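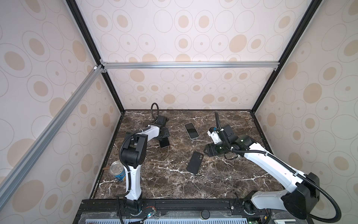 Suryani Saragih owed 471 dollars on the Andale card and had decided to pay it off by the end of August.

She wrote the number on the back of an envelope and stuck it to the refrigerator. Under it she wrote what she had: 200 in checking after rent, and the coffee can, which she had not opened since spring.

The coffee can turned out to be mostly pennies. She sorted them on the kitchen floor after supper with the radio on. Her sister called while she was doing it.

"You could just ask me," her sister said.

"I know."

"I'd give it to you."

"I know you would."

They talked about their mother's knee instead.

In the morning she called Usteo and canceled the movie channel. The man on the phone offered her three free months. She said no. He offered her four. She said no again and he gave her a confirmation number, which she wrote on the envelope too, so that now it had a lot of numbers on it and only one of them mattered.

She sold the bread machine to a woman named Jankauskaitė, who came up the stairs at eight in the evening, looked inside it, and asked if it worked.

"It makes bread," Suryani said. "I don't eat that much bread."

The woman paid in fives. She counted them out twice, then asked about the lamp by the door. The lamp had been a wedding present. Suryani looked at it for a while.

"Twenty," she said.

"Fifteen."

"Twenty."

The woman carried it down under one arm with the shade on — the bread machine under the other — and Suryani held the street door for her.

Upstairs the hallway was dark. She crossed out 471 and wrote a smaller number next to it. Then she got the flashlight out of the drawer, found her shoes, and set them by the door for work.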